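Speaker notes - Color drift in printed wallpaper, Bivelthorpe plant
Tuesday, March 19, 2024

Slide 1. Title. Give the scope: repeat patterns on nonwoven base, dark blues and reds only. Metallic inks are left out.
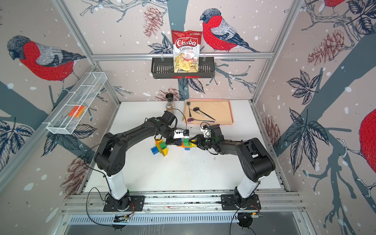
Slide 2. The complaint file. We logged 3,833 rolls returned over the period. Most came back for shade mismatch between batches, and very few for print defects. Explain the batch number on the label, as half the room will be from sales.

Slide 3. Where drift starts. Ink viscosity rises as solvent leaves the tray. On the Bassey line we sampled every 1,000 meters and saw navy move first, then red. Pause on the chart. The step at sample 7 is a tray refill and should be read as such.

Slide 4. Drying. Oven zone two ran 11 degrees over setpoint on the night shift. The probe had been mounted too close to the inlet - maintenance has moved it. Do not go into the airflow model unless asked.

Slide 5. Viewing conditions. Two strips can match under the booth lamp and differ in a north-facing room. Pass the Hutotus strips around now and collect them before slide 6.

Slide 6. Changes. Viscosity check at each refill, and a retained strip from the start and end of every batch. The Tuser trial begins in April with the same limits.

Questions. Keep the cost table in reserve.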